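Drutov 87-Piece PC Service Kit: my take after a full month with it

I bought this to replace the sad collection of screwdrivers in my kitchen drawer, and I've now used it on two laptops, a game controller and, mostly, a used Dell workstation I'm rebuilding at home. So this review leans heavily toward the desktop side of things. If you only fix phones, your mileage may vary!

First, what you get. A long driver, a short driver, a big tray of bits, plastic pry tools, tweezers, a little anti-static brush and a zip case that smells like a new shower curtain (it fades after a week or so, leave it open by a window). I ordered mine from Pramolach and it showed up in 4 days.

The long driver is the star. The shaft is thin enough to reach down between a heatsink and a row of memory slots without scraping anything, and the magnet holds a screw upside down but lets go when you want it to. My old Gruber set had a stronger magnet and I spent half my life prying screws back off the tip.

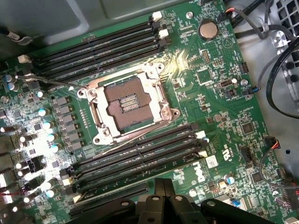

Do you need a special bit to open the socket on a board like this?

Your fingers are enough for the levers on most workstation sockets. Push down, slide out from under the hook, let it come up slowly. The kit comes into it when you take the cooler off, and for that I used the larger Phillips bit.

Now the brush. I was ready to make fun of it, but it's great for dust between slots and along the edges of a board. Soft bristles, decent handle. I keep it well away from open socket pins and so should you, one snagged bristle and you're having a very bad evening with a magnifying glass.

The tweezers are just okay. The curved pair is fine for moving jumpers and picking up a dropped screw, while the straight pair didn't meet at the tips until I bent them a little. The plastic pry tools are softer than I'd like too, and one already has a chewed-up end from a laptop lid.

With the memory out and the processor out, you get a good idea of how much elbow room there is in a workstation case, and the short driver earns its spot down by the expansion cards.
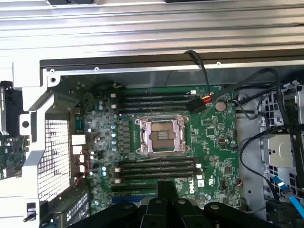
What I'd change

The bit labels! They're printed in pale gray on black foam and I can't read them under my desk lamp at night. I ended up marking my favorites with nail polish. I also wish the case had a lidded compartment for loose screws, like the Skokier one my last job had.

Would I buy it again? Yep, mostly for the long driver and the brush. Four stars from me, and I'd go up to five if they fixed those labels.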